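3. Study Sites and Materials

The study draws on stock records from two regional parts depots, Draltum and Tillari, that supply repair shops with small hardware.
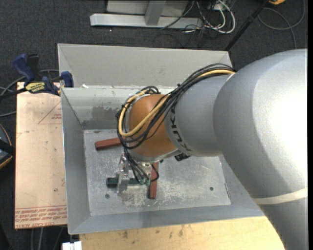

Figure 1. Open rectangular metal bin.

3.1 Record Matching

Each depot keeps a written ledger and an electronic stock list. We compared the two for 2530 item lines, of which 1948 came from Draltum. An item line was treated as matched when the part number, unit of issue, and shelf location agreed in both sources. Differences in spelling were ignored. Where a part had been renamed by its supplier, the older name was kept and the newer one was entered in a separate field.

3.2 Treatment of Mismatches

A total of 1142 item lines failed on at least one of the three fields. Shelf location was checked first, following the order used by Bunting depot in an earlier pilot. Lines that remained unresolved in November were held out of the main analysis and are reported separately in Section 5. A further sample of 160 matched lines was read a second time by a clerk who had not seen the first result. Unit of issue was the field most often left blank in the ledgers, and blank entries were coded as missing.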